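Volholm Hand Kit: garment handling set
README, second release

The Volholm Hand Kit is a pair of hand-held grippers for recording two-handed work on cloth.
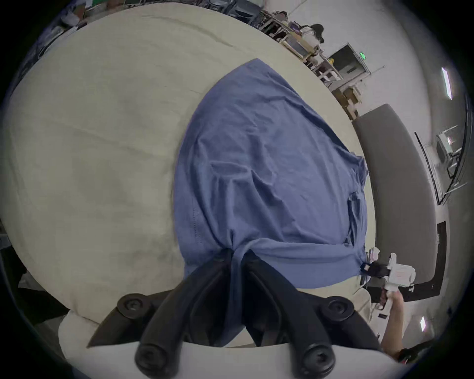

The kit is sold by Volholm and can be hired through Indano. This file covers what is in the case, how the sample recordings are laid out, and the faults we know of. Mounting the same fingers on an arm is dealt with in the Stullach adapter notes, supplied separately.

Contents of the case

2 hand-held grippers, left and right
2 camera modules with brackets
1 charging dock
9 spare fingertips
1 calibration card
USB stick with the Hebden recorder and sample set

Sample set

The sample set holds 376 episodes of garment handling: spreading, turning over, folding in half and stacking. Every episode was recorded by a person holding both grippers at a table. No robot arm was used at any stage, so the set contains no joint angles or motor currents.

Each episode is one folder:

left.mp4, right.mp4 — video from each gripper
pose.csv — position and rotation of both grippers
width.csv — jaw opening in millimetres
task.txt — one line naming the task
status.txt — complete, dropped or abandoned

Dropped and abandoned episodes have been left in. Filter on status.txt if you want finished work only. Time stamps are shared by all files in a folder, but the clock starts again at zero with each episode.

Setting up

Charge both grippers fully before first use. Start the recorder, hold each gripper over the calibration card and wait for the tone. Repeat after changing a fingertip. Keep the jaws fully open when switching on, as the width sensor takes its reference from that position.

A full charge gives around 200 minutes of recording. The recorder closes the current episode when either battery runs low.

Known faults

Pose tracking drifts when cloth covers most of the view for more than a few seconds. Affected rows in pose.csv carry the flag D. They have not been smoothed or removed.

Jaw width reads slightly high on thick seams, where the tips bend outwards. Thin knits are not affected.

Version one folders lack status.txt and will not load in the current recorder. Run the convert tool on the stick first; it marks every old episode as complete, including those that were not.

Licence

The sample set may be used for research and for in-house testing. Resale needs written consent from Volholm. The recorder is licensed per kit, and hire customers are covered until the case is returned to Indano.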